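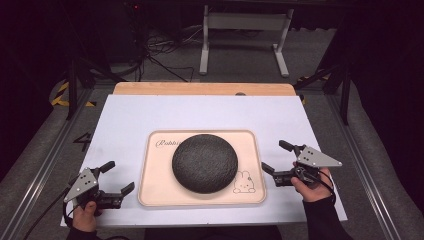
Both grippers at the tray, round gray cushion in the middle

Ticket: Right gripper reads closed when it's open
Product: Grolunar handheld gripper pair, trial kit
Opened by: Delali Ametepe
Status: Waiting on customer

Delali Ametepe, 9:40 am
Hi all! We've got your gripper pair on trial through November and mostly I'm a fan, but the right one is driving me up the wall. I squeeze, the fingers close fine, I let go, the fingers open fine (I can see them open!), and the width number in the recorder stays parked at 3 for a while before it jumps back up. The left one follows my hand perfectly. Task is the round gray cushion on the peach tray with the rabbit on it, both hands coming in from the sides. Nothing fancy.

Things I already tried:
restarted the recorder, twice
new session with the default profile
swapped the two ports on the hub. Problem stays with the right gripper, so I don't think it's the hub

Kobina Nutsugah, Grolunar support, 10:15 am
Thanks Delali, swapping the ports was going to be my first question. Can you run the width check from the tools menu with nothing between the fingers, open and close 20 times, and paste the last lines? Also, does the cable on the right one get pulled when you reach in? There's a loop of it near your hand in the picture.

Delali Ametepe, 11:05 am
Okay, ran it. Left:
max 700, min 3, late samples 0
Right:
max 700, min 3, late samples 20

So it gets to the right numbers, it's just late every single time. I held the cable still with my other hand for a second run and got the same thing, so I'm crossing that off. Oh, and Fatima Mkhize on our side remembers we updated the right gripper by itself when it first came out of the box. The left never asked. Could that be it?

Kobina Nutsugah, 11:30 am
That could well be it, yes. The two sides should be on the same firmware, and the newer one smooths the width reading by default. Please update the left too, then open the profile, set smoothing to off for both, and redo the zero with the fingers fully closed. Don't skip the zero or your widths will drift.

Delali Ametepe, 1:50 pm
Done, and the right one is down to 0 late samples, hooray! I want to record a proper batch with the cushion before we close this, so please leave it open until I've gone through the files.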